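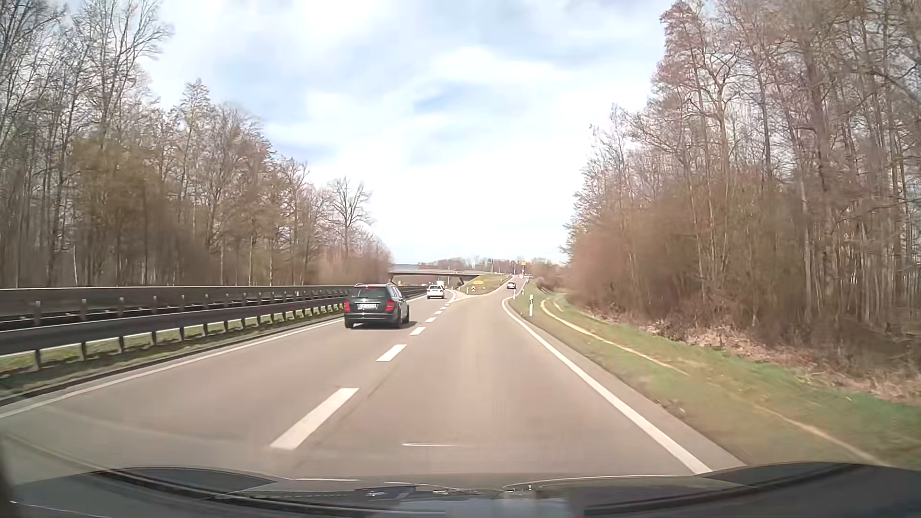

1/ Moving a piano library across a border

Two of us drove 123 boxes of sheet music to their new home in December. A few notes for anyone planning the same.

2/ Old paper is heavy. Small boxes only. We used wine cartons and filled the gaps with newspaper. The big boxes from Lolex went back in the closet.

3/ Dörte Tiedemann taught piano for most of her life and filed everything by difficulty. We kept her order. Her pencil fingerings are on nearly every page, and students still ask for them.

4/ Write the contents on the side of the box, not the lid. Once they're stacked you can't read a lid. I had to unpack 2 rows to find the Czerny.
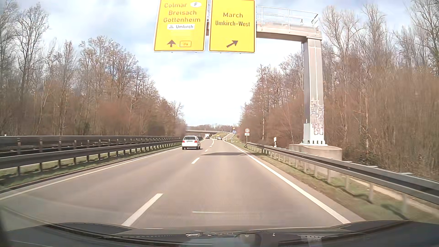 5/ The loose pages took longest. Noemi Tedesco matched them by paper color and staple holes, and got around 200 back into the right covers. The rest are in a folder marked "later."

6/ Don't use tape on torn pages. It turns yellow and the glue gets into the print. Put the page in a plain sleeve and leave it alone.

7/ Shelving starts next week. If you're missing the second book of the Valentini duets, send me a message. We have a spare.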